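Redetti abre la reserva de su kit para ordenar salones

Redetti puso en reserva en febrero de 2021 el kit Drisby, un paquete de programas y soportes para brazos robóticos de mesa pensado para tareas domésticas. La primera tanda es de 300 unidades - 28 ya están apartadas para hoteles de la cadena Clesen.
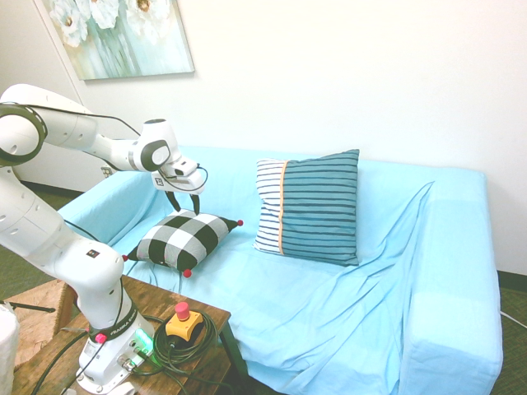
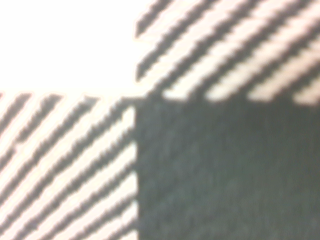
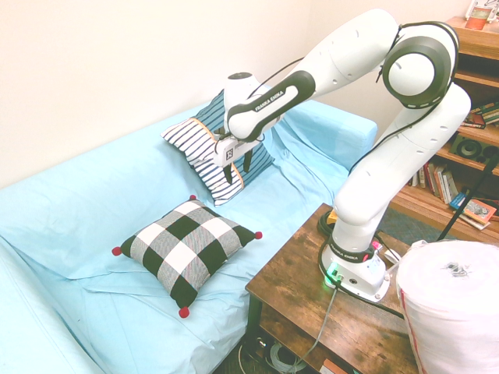 El kit cuesta 2961 euros, sin el brazo, e incluye ocho meses de asistencia técnica. Duyên Giáp, responsable de producto, explica que los textiles fueron lo más trabajoso de preparar. Un cojín de cuadros blancos y negros con pompones rojos en las esquinas, sobre una funda celeste llena de arrugas, obliga al programa a separar bien un estampado de otro. La versión para sillones individuales, llamada Malik, sigue en desarrollo. Las reservas se hacen en la web de la empresa.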